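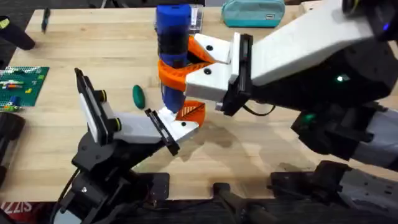 Aitana Lorente

Wood worktops, then. Everyone wants one, hardly anyone oils one. Mine came from Losimau, pale strips glued side by side, 2 metres long, and it had a stain by June. Tea, I think. Then a darker smudge near the middle that I scrubbed at for a week. Don't scrub. Sand it, lightly, with the grain, wipe, leave it overnight - then oil.

Two coats. Woltex do a decent one, Jitier's is thicker and smells of fish. Thin layers, old cotton rag, wipe of the excess before you go to bed.

Faint marks I leave alone now. A top that gets used should look it, and teh small ones fade into the wood after a winter or so.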